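Print this page | E-mail this review

Nako two-arm table setting kit, from Trulex
January 27, 2020

Trulex sells this as safe to run unattended. I've had it since December and I wouldn't. On day 14 the right gripper quit mid-job and held its grip for 9 minutes, ignoring the stop command both times I sent it. Pulling the plug was what ended it.

Support blamed my cabling - the same cabling their manual shows. The replacement board fixed the stop command, or so they say.
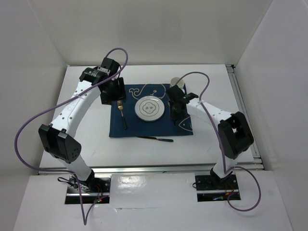

I still keep a hand near the switch whenever it sets out a plate and fork. Two stars, and the second is for the grippers.

E-mail this review | Print this page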